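Maricruz Ocampo
February 9, 2025

Cleaning the kitchen today, one post per job so I keep going. 1/6

Stove first. I moved the pots, wiped around the burners, and put everything back where it was. Took 20 minutes. 2/6

Fridge doors next. Warm water and a little dish soap, then a dry cloth. The handles were worse than the doors. 3/6

Paula Toma asked how long I keep a sponge. 3 weeks for dishes, then it gets moved to floors and buckets. After that, trash. 4/6

I go by the foam. Once the edge starts to tear, it leaves crumbs on everything and I stop using it on plates. The scrub side usually outlasts it. 5/6

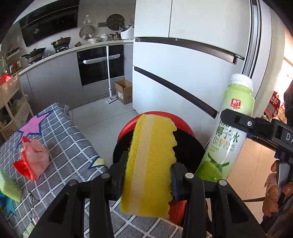
Yellow sponge, torn along the foam edge. Red bucket behind it.

Ironing board still has to be cleared off and folded up. Drawers in the white rack can wait until August. 6/6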